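Fladport Community Services: updates from the Sorting Room

1/ The Fladport sorting room reopened to the public on 26 February 2023. The following posts set out how small household items are now received, sorted and passed on to families.

2/ Between the start of January and the reopening, the room took in 2664 small items. Most came from the Tidholm and Nowicki housing blocks. We thank every household that contributed.

3/ Items are now sorted by color-coded container. Yellow is for kitchen pieces, red is for stationery and teal is for sewing supplies and buttons. Flat trays are used for anything that must be checked by hand.

4/ Bronisława Grabowska, who oversees the room, asks that donors empty bags fully before handing them in. Coins, keys and letters found in bags are held at the front desk for 6 weeks.

5/ Tabletops are to be kept clear between batches. Small fragments left behind can end up in the next family's box.

6/ Containers and a tray on the sorting tables:

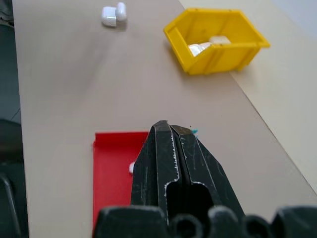
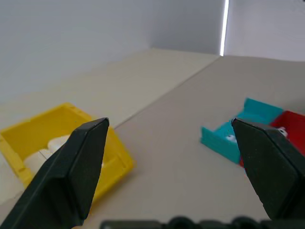 7/ Donations are limited to 200 items per household per visit. Larger quantities, including office clearances, should be arranged in advance with Kamala Namboodiri at the Prorex Street entrance.

8/ We are not able to accept glass, batteries or medicines. Knives and scissors must be wrapped and labeled.

9/ A further 500 labels have been ordered for the outgoing boxes. Until they arrive, please write the contents on the lid in block capitals.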